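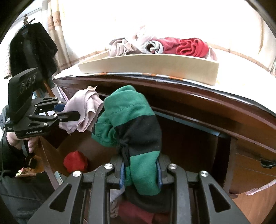 12 April 2018

Drawer task, both hands. Second full session on it.

Present: me, Dougal Forsyth for the first half, then the Lilstead pair after their lecture. Goal was to get enough clean runs on clothes that we can stop borrowing time from the cup task before the June deadline.

Started late. The left unit would not show up on the laptop and I swapped the cable twice before finding that the port was the problem. Moved it to the hub and it came up right away. Port is now taped over. Please leave the tape on.

Total before today was 3,964 clips across all tasks. Added 81 today, kept 55 after a first pass. The rejects are mostly from the first hour, when I was moving too fast and the wrist pose jumped. Dougal watched the playback with me and we agreed to keep anything where the jump is before the first grasp and trim the front. Anything with a jump in the middle of a lift goes in the reject folder, even if the lift itself looks fine.

Notes on grasping

Rolled items are much easier than anything crumpled. With a roll you can close straight down across the middle and it comes up in one piece. Loose thin cloth wants a pinch near an edge, and if you take it from the center you get half of what is underneath too. That happened a lot with the straps.

Drawstrings are a nuisance. One got caught between the pad and the finger on a release and I had to shake it off, so that clip is out. Next time either tuck them in or decide that we want them in the data. My vote is leave them loose. Gunn's group tucked theirs and then their policy fell over on the first hoodie it met. Open question for the group meeting.

The drawer front gets in the way of the linkage if you come in low. Coming in from above and tilting a little toward yourself works. I also tried standing further to the right, but then the left arm is reaching across and the two grippers knock together. Best position so far is square to the drawer, one small step back, elbows in.

Both hands at once is slower than I thought it would be. What I keep doing is watching the right hand and letting the left drift. Dougal said to start the left grasp first and hold it, then do the right. Tried that for the last seven clips before he left and all of them were kept.

Software

Ran the Plimham sync script on the kept set. Two clips came out with left and right swapped. Looks like it goes by the order the units are plugged in, so for now: left first, then right, then start the script. I will put a check in for it this weekend.

Nultus training run is still on the old data. No point restarting it until the drawer set is bigger. The current checkpoint can open its fingers over a roll and come down in the right place but closes too early. Might be the time offset again. Compare with the cup runs before blaming the clothes.

To do

Write up the standing position so that everyone does it the same way
Check the screws on the right unit, there was some play at the end
Ask about a second drawer with a different handle
Label the kept clips by item, rolled or loose
Lilstead pair to do a session without me, using only the written steps, and note where they get stuck

Charged both units and left them on the shelf by the door. Drive is in the locked cabinet, log sheet filled in up to the last clip.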